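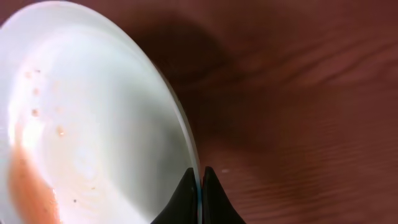 Search this site Enter keywords

Unit 9: Demonstrating a task by hand and by remote control

1. Two ways to record a demonstration

In hand guiding, the operator holds the arm and moves it through the task while the joint positions are logged. In remote control, the operator moves a separate leader device and the arm follows. Hand guiding gives a good feel for contact forces, but the operator's arms tend to block fixed cameras. Remote control keeps the view clear and costs some of that feel. The Carnemow rig used in the lab sessions supports both. Do not mix the two modes within one recording.

2. What the wrist camera records

The wrist view moves with the gripper, so the fingertips stay in nearly the same place in the image and everything else shifts. For a plate held by its rim, the useful signal is the thin line of the edge between the two fingers. If that line is lost before the fingers close, the operator is working blind and the policy will learn from a guess.

Glazed surfaces produce glare. On a white plate a bright patch can hide part of the surface, and a crumb lying inside it may not be visible at all. Sauce smears and crumbs should be left as they are between grasp and release - wiping the plate by hand halfway through breaks the link between action and observation.

3. Grasping a rim

Approach with one finger on each side of the rim. Close slowly until both fingers touch, then pause before lifting. A plate gripped at one point will tilt, and the tilt depends on where the grip falls and how heavy the plate is. Vary the grip point between demonstrations. Vary the starting position of the plate as well, but keep it within reach of the arm without a change of elbow posture.

4. Size of the data set

The set for this unit, Clatance, holds 356 demonstrations. Of these, 3 were recorded with the wrong gripper calibration and are marked in the index. Resampling to a common rate gives a different number of steps for each demonstration, so split training and test data by demonstration - never by step.

5. Exercise

Record your own demonstrations of the plate task by remote control. Note the mode, the grip point and any pause longer than a second. Discard a run only if the recording itself failed. Runs with a slip and a recovery are kept and labelled.

Logs go to Csenge Oláh by noon on Saturday.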